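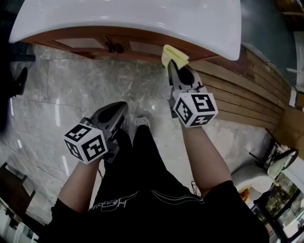
Oltville weighs new cleaning rules for shared washrooms

OLTVILLE – Tenants at the Pristthorpe apartments will see a new cleaning schedule in their shared washrooms starting in July, after the building's manager, Nikzad, agreed to change how sinks and cabinets are looked after.

The change covers 16 washrooms on 4 floors. Sink counters, which until now were wiped once a day along with the floors, will be cleaned twice, at 7 a.m. and again in the late afternoon. The front edge of each counter and the cabinet doors below it have been added to the list.

Tenants had complained since the winter that the counters were wiped on top and little else. Soap and toothpaste run over the front and dry along the lower lip, and from there drips reach the wood. In several washrooms the finish on the cabinet doors has gone dull or started to lift at the corners of the panels.

Nikzad said in a notice to tenants that repairs to the worst cabinets would cost $2,000 and would be paid from the building's regular upkeep budget. Rents will not go up to cover the work. Doors that can be saved will be sanded and sealed again, and loose handles will be tightened at the same time.

The cleaning itself will be done by Vornesitz, the company that already handles the stairs and hallways. Under the new list, counters are to be wiped with a soft folded cloth and mild soap, working from the back wall to the front and then along the underside of the edge. Scouring powder is no longer allowed on the sinks, where it has left fine scratches in the glossy surface. Wood is to be wiped with a damp cloth and dried right away.

Marble floors will be mopped after the counters are finished. In the past the floors were often done first, and tenants reported water spots under the sinks by midmorning. Vinegar and other acid cleaners are banned on the marble.

Tenants are being asked to keep bottles and razors off the counters during the morning cleaning. Anything left out will be moved to a shelf by the door and will not be thrown away. Cloths for quick wipe-ups will be kept inside each sink cabinet and swapped for clean ones with the morning round.

Washrooms will close one at a time while the cabinets are repaired, starting on the top floor. Signs will be posted on the doors the evening before. Private bathrooms inside the apartments are not part of the plan.

7 comments
16 shares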